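Sorting corded necklaces, and what to do about the knots

July 2012

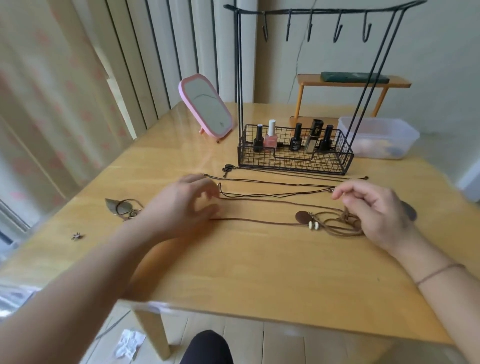

The cords had been in one drawer for most of a year, and a drawer is a poor place for them. Waxed cotton and thin leather both take a set when left folded, and anything with a pendant on it works its way through its neighbours each time the drawer is opened. I have been putting off the job since spring. It took one evening.

The first decision was where to do it. A table is better than a bed, as the cord slides on wood and catches on fabric. I used the light wooden one and left the stand at the back of it, with the nail polish in its basket, so that each piece could go up once it was free.

Procedure, for anyone with a similar heap:

Spread everything out flat before pulling at anything. The temptation is to take hold of a pendant and lift. This tightens every crossing below it. Draw the cords out sideways until they lie more or less parallel, then look for the one that passes over the most others and has the fewest passing over it. That one comes out first.

Open all the clasps. A closed necklace is a loop and an open one is a length of string, and string is much easier to get out of a tangle. Two of mine have no clasp at all, only a pair of sliding knots, and these have to be dealt with last.

Hold the cord and leave the pendant alone. Pinch the thin ones between finger and thumb a short way from the crossing and feed the slack back through. Flat pendants, like the round brown disc, will turn edge-on and pass through a small gap. The key is worse, as the bow end hooks on everything. Anything with shell-like beads should be moved as little as possible, and the rest worked off around it.

For knots that have pulled tight I use a blunt darning needle. A pin will go into leather and leave a mark. If the knot is in waxed cord, rolling it between the fingers for a minute softens the wax enough to start it. I tried talcum powder once, on the advice of a forum, and spent longer brushing it out of the cord than I had spent on the knot.

Small metal parts should be put to one side straight away. I have lost jump rings to the floorboards before now and do not intend to buy another packet. The last lot came from Zuveto in a bag of 1,000, of which I have used 23.

The stand was bought secondhand. It is black wire, with a top bar, five hooks and a mesh basket at the base. The hooks are well spaced but there are only the five, so things have to share. My present scheme is to group by length. Short cords go at the ends and long ones in the middle, where the pendants hang clear of each other. I did try grouping by colour, but nearly everything I own on a cord is some sort of brown, so it was no help.

The basket is another matter. It was meant for bracelets and has filled up with bottles. They stand upright and do no harm there, although a long pendant on the middle hook will tap against the tallest one if the stand is knocked. I may move them to the bathroom shelf. On the other hand the weight at the bottom keeps the stand from tipping, and the Gikura one I had before this, with no basket, went over about once a week.

Two cords need replacing. The one on the leaf-shaped pendant has gone stiff where it runs through the ring, and I have 31 inches of Furtună waxed cotton left, enough for that with a bit over for the knots. The other can wait. I would like to find a proper 7 mm end cap for it first – the glued ones never hold.

Next on the list is the earring box, which has no cords in it but does have a great many backs and not many fronts.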